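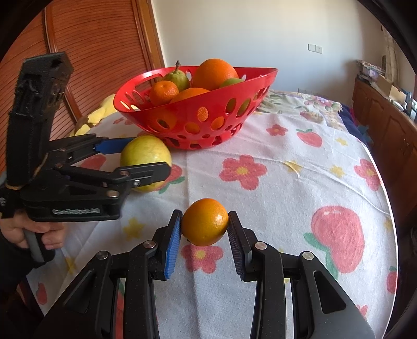

Toltar Grippers Are Out: Patbridge Workshop Shares the Plans for Its Hand-Held Fruit Pickers

PATBRIDGE, July. Hi everybody, Dolores Pettigrew here, writing from the shared workshop on Jurnard Street with news I've been itching to send! The plans for Toltar, our two-finger hand-held gripper project, are up and free for anyone to download. Parts list, finger drawings, wiring for the arm version, the whole pile.

If you missed our last note, Toltar started with me wanting a robot arm that could sort fruit on a kitchen table (my kitchen table, which is why the tablecloths keep getting involved). Before you build the arm you need to know what the fingers should do, and the quickest way I know is to take hold of a gripper yourself and practice. So we spent the spring squeezing tangerines, with one gripper in each hand when we felt brave.

I learned a lot about pads. Smooth ones let a small orange roll away the second you tilt your wrist. Ribbed ones hold on much better, and you can ease off the trigger a bit. The big pear-shaped citrus is still the hard one. You have to come in low on the fat end, and I still drop it more than I'd like. Limes are easy, go figure.

We logged 2,931 practice grabs between March and June, and 1,131 of those were small oranges (they were on sale). The notes are in the download too, spelling mistakes and all. The arm itself is coming along on the back bench. It has a working shoulder and elbow and a wrist that sulks. Our parts bill stands at 638 dollars and I'm determined to finish under 700, so if you have a spare wrist servo in a drawer, please call me!

Esposito Hardware let us raid their odds-and-ends bin for screws and springs, and we're very grateful. They've also put a stack of our printed parts lists by the register.

Want to try a gripper for yourself? Come by any Wednesday after 6 p.m. Kids are welcome with a grown-up, and the pivots do pinch, so keep your fingertips on the handle side. Bring a piece of fruit you don't mind getting bruised. I'd love to see somebody have a go with a kiwi.

Contact: Dolores Pettigrew, Toltar Project, Patbridge Shared Workshop | © Toltar Project | Back to top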